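Part 4. Sorting and Stacking Your Mixed Dishes

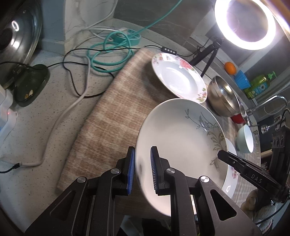
Fig. 4-1. Plates and bowls waiting to be sorted. The big one with the gray and olive-gold vines goes down first.

If you've followed me through Part 3, your Zananano shelf insert is standing in the cabinet, the feet are screwed in and the thing doesn't rock anymore. Good! Now we get to put dishes in it, and this is the part I like best. I wrote this section for people with a mixed set like mine, a few florals from here and there, a vine pattern, some steel bowls and a couple of colored ones. If you own 18 identical white plates you can skip to step 9 and go have a coffee.

What you need

The assembled insert, with the tall bay on the left
A soft cloth or old tablecloth to lay things out on
The felt rounds from the small bag (the Grimitz ones are thicker than the ones in the box, and I use those for the big plates)
A dry dish towel

Before you start

Wash and dry everything, even the pieces you think are clean. A plate that sat at the bottom of a pile for a year has dust on the foot ring, and that dust is gritty enough to scratch the glaze of whatever it's sitting on.

CAUTION: Don't load the insert with the cabinet door half closed. I did this once with a dinner plate in each hand, the door swung in, and I now have one dinner plate fewer.

Sorting

1. Spread the cloth out on a table or the floor and put your dishes on it. They can overlap a little, but don't build tall piles yet. You want to see the patterns.

2. Pull out the largest plates. Lay a ruler across the widest one. Anything that's wider than the bay opening has to go upright in the rack instead (see Part 5).

3. Group the rest by size first and by pattern second. I know it's tempting to put all the pink flowers together – I tried that for months – but a small plate under a big one makes the whole stack tippy.

4. Set aside the bowls. Steel ones can go inside each other right away, biggest at the bottom. Keep the ceramic or glazed bowls separate for now.

NOTE: If two steel bowls get stuck together, run a little warm water over the outside one and twist. Please don't go in with a butter knife.

Stacking the plates

5. Put your biggest plate in the bottom of the wide bay, pattern up. Turn it so the decorated side faces the door. With a plate like my vine one, where the pattern is all on one half, this makes a real difference, and you get to see a bit of it every time you reach in.

6. Lay one felt round in the center. One is enough! I used to put three in a triangle and they slid around every time I lifted something.

7. Add the next plate, then another felt, and keep going. Stop at six plates. The shelf will hold more than that (the leaflet gives 46 pounds for the whole insert) but your wrists will thank you when you want the one at the bottom.

8. Check the rims from the side. They should look level all the way up. If one leans, take it out and look underneath, where you'll usually find a felt that has folded over on itself.

CAUTION: Plates with a metallic or raised design should get a felt on top of them every time. If you've run out of rounds, a square of paper towel will do until you get more.

Placing the bowls

9. Slide the nested steel bowls into the tall bay. They're light and they don't chip, so they can go on the upper level.

10. Put the colored bowls on the lower level next to the plates. Mine are a red one and a mint-green one with a white inside, and I keep them side by side since they don't match in size. If yours nest nicely, put a felt between them and stack them two high.

11. Make sure no bowl is lying tipped on its side. It'll roll toward you the moment the shelf gets bumped.

12. Close the door slowly and listen. A clink means something is touching the side panel, so open up again and move the stack a finger's width toward the middle.

NOTE: The Canix door bumpers (sold separately, part 348 on the spare parts page) take care of most rattling. The Isaksson ones fit too, but you have to trim them a little with scissors.

If something isn't right

The shelf bows in the middle: take two plates out of the wide bay and move the steel bowls to the other side. If it still bows, go back to Part 3 and check that the center foot is touching the cabinet floor.

The felts stick to the plates: they've gotten damp. Peel them off, dry them overnight and give the plates another wipe before you put them back.

The plates won't come out without hitting the shelf above: raise that shelf by one notch. You'll have to empty it first, sorry, there's no way around it.

Once everything's in, leave it for a day and then go back and check that the shelf clips are still pushed all the way in. Mine had crept out a bit on the right side. Part 5 covers the upright rack and what to do with serving platters.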